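Progress report to the Faulkner Fund
Project: Community meals and cooking skills in Grerkthorpe
Submitted by Honura, January 29, 2020

Summary of the period

This report covers the second half of our grant, from July until now. In this time we served 194 people at our shared lunches and in our cooking lessons. Our plan said that we would reach this number only at the end of the grant, so we are ahead with the lunches. With the cooking lessons we are behind, and we explain the reasons below.

The money was spent mostly as in the approved budget. There is one change between the budget lines for which we ask your agreement, and it is described under "Budget".

Shared lunches

The lunches are now held every week in the hall on Buder Street. At the beginning we used the smaller room upstairs, but older guests had difficulty with the steps, and in the autumn we moved down. The rent is a little higher. The guests come more often now and they stay longer after the meal, so we think it was the right decision.

We cook simple food: soup, a warm dish with vegetables, bread and fruit. Most of the vegetables come from two growers near the town, who sell to us at a lower price what the shops do not take. In November there was a difficult time when both had very little to offer, and we had to buy from the wholesale market. This made each meal more expensive for several weeks. For next winter we would like to agree on the quantities already in summer.
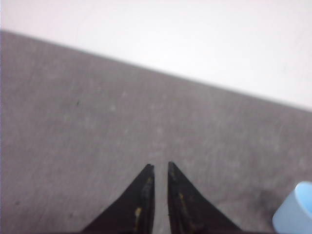 Cooking lessons

We planned two groups, one for young parents and one for people who live alone. The group for people who live alone started on time and has 18 members. They learn to cook for one person without throwing food away, to read labels, and to plan the shopping for a week. Several members asked to continue after the last lesson, and we have opened for them a monthly evening where they cook without a teacher.

The group for young parents started late. We offered it first in the evening, and almost no one registered. After we spoke with the parents at the school gate we understood that the evening is the worst time for them. We changed the lesson to the morning and arranged a corner for the small children in the same hall. Now the group is meeting, but it has had only half of the planned lessons. The remaining ones will take place in the spring.
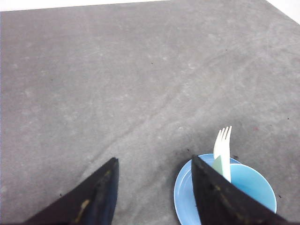

The teacher has written short recipe sheets for both groups. Each recipe fits on one page, with large letters and with prices. We printed them in English first, and the members themselves have translated four of them into other languages. We would be glad to send you the full set when it is ready.

Less waste

In your letter after our first report you asked what we do about disposable things. Since the autumn we do not buy paper plates anymore. We bought second-hand plates and bowls from a closed canteen. For the children's table and for outdoor meals, plastic cups and cutlery which can be washed are more practical than glass and metal.
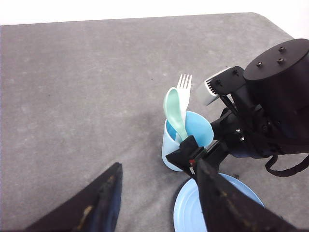
Washing up takes more time than before, and this was the main complaint of our helpers. We have now divided it into two shifts, so that the people who cook do not also have to clean. Food waste from the kitchen goes to the allotment gardens behind the hall. What is left over from the pots is packed for guests who wish to take it home.

Budget

We spent 90 percent of the grant until today. The line for rent is higher than planned, for the reason given above. The line for printing is lower, because a local school prints the recipe sheets for us without payment. We ask for your permission to move the unused printing money to rent. The total does not change.

Next steps

We will finish the lessons for young parents, make the agreement with the growers, and complete the recipe sheets. We also want to ask all guests what they would change in the lunches. The results of these talks will be in the final report, together with the accounts and copies of the receipts.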